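Torero hand-held gripper kit – pre-use inspection checklist, with my comments
Filled in by Denise Marsden, 10/28/25. Copy to Nele Ehlers.

We have the Torero on trial from Distus until we decide whether to buy, so I've gone through their checklist line by line and scribbled as I went (sorry, Nele, you did ask for comments!).

1. Base plate and fixings
Plate free of cracks and chips – OK
Screws seated, none proud – OK
Comment: their sheet says "check all fixings" and leaves it there. I'd like a tightening figure, please. I went round by hand with the driver from the case and nothing moved.

2. Fingers
No splits at the bends – OK
Tips meet squarely – OK
Tips clean – wiped, then OK
Comment: a bit of fluff had gathered at the tips after the towels. It came off with a dry cloth, but I'd put this line down as every session, and Distus only have it weekly.

3. Grip and release
Opens fully – OK
Closes without sticking – OK
Lets go when told to – see comment
Comment: I did 20 closes on thin cotton and it hung on to one of them for a second or so. Not dangerous, just annoying, and I've asked Distus about it. They rate the fingers for 4,000 closes before a change, and our log was on 625 when I started, so I wouldn't expect wear yet.

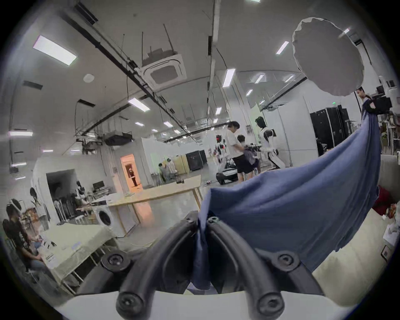
4. Large cloth, two-person hold
Second person briefed – OK
Agreed word for "let go" – OK
Route behind both people clear – OK
Comment: I think this is the section that needs the most work, and it's the one I'd hold the purchase for. The sheet treats the second person as a helper who stands about, when really they're half the rig. With something like the blue cloth, pulled tight from the finger tips up to the other person's hand, a sudden release goes straight back at whoever is holding the far end. It also covers a good chunk of your view on that side. I want "both people can see each other's faces" added as a line of its own.

5. Cables and floor
Cables out of the walking line – FAIL, put right
Power strip off the main route – to do
Comment: entirely our own doing and no fault of the kit. I've ordered floor covers from Drudness.

6. Paperwork
Quick guide in the case – OK
Spare fingers in the case – missing
Comment: the guide is good, short and in plain words. The Ko kit we tried in August had 169 pages and I never got to the end of it.

Result: fine to use with small items. Large cloth only with two trained people until section 4 is rewritten. Nele, could you chase the spares?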